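Gripper Pads: Which of the Rules Are Worth Keeping
Workshop tips, updated October 6, 2021 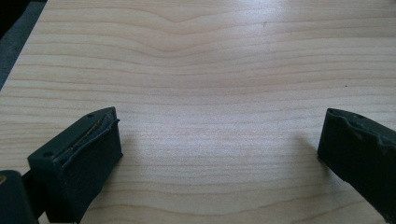 Photo: Amirhossein Mohammadi / Cekard

Every shop that buys a gripper ends up with a sheet of rules taped to the wall. Ours at Carnness had 12 of them when I started, copied from three or four places, and I doubt anyone had tested more than a handful. I have my favorites and I have the ones I ignore.

Change pads by the calendar. I don't buy this one. A date on a sticker tells you nothing about how hard the pads have worked. Look at the inner edges at the start of the day. If the strip is frayed or has lifted flaps like the one on the left finger in the photo, it's due, whatever the sticker says. If it's flat and tight, leave it alone.

Check the fingers as a pair. Worth keeping. People fix the side that looks bad and forget the other. Scuffs and chipped patches on the second finger change how a thin part sits, and you'll blame the program for it. I lost most of a morning in July that way.

Glue a lifted edge back down. The sheet allows this "as a temporary measure," and you know how long temporary lasts in a workshop. Glue leaves a hard ridge, and the ridge marks soft wood. Peel the whole strip, scrape off the old adhesive with a plastic scraper, wipe, let it dry and put on a new one. It took me 11 minutes the last time, most of it scraping.

Clear the surface before a test close. Yes, always. Take everything off the bench, parts and pencils included, and bring the fingers together slowly over bare wood. Watch the gap from the side. Shadows help here – if one finger's shadow reaches the tip sooner than the other's, it may be sitting lower, or your lamp may be off to one side, so move the lamp and look again before you touch a screw.

Keep hands out while it's powered. Not up for debate. I've heard the argument that small grippers can't hurt you, mostly from people who haven't been pinched by one. Power off, then reach in.

Log every inspection. The Azimi checklist has 8 boxes for this and wants initials next to each. What you get is a page of initials. We cut ours to one line: what was worn, what was done. It gets filled in on nearly 5 days out of 5, and the old one never did.

Use only approved pad material. Maybe. Lesivmont strip has worked fine for us on pale wood, and so has a cheaper one. Try a scrap piece first, squeeze it a few times, and tilt it under the light to look for marks. If the scrap comes out clean, I'm not going to argue with it.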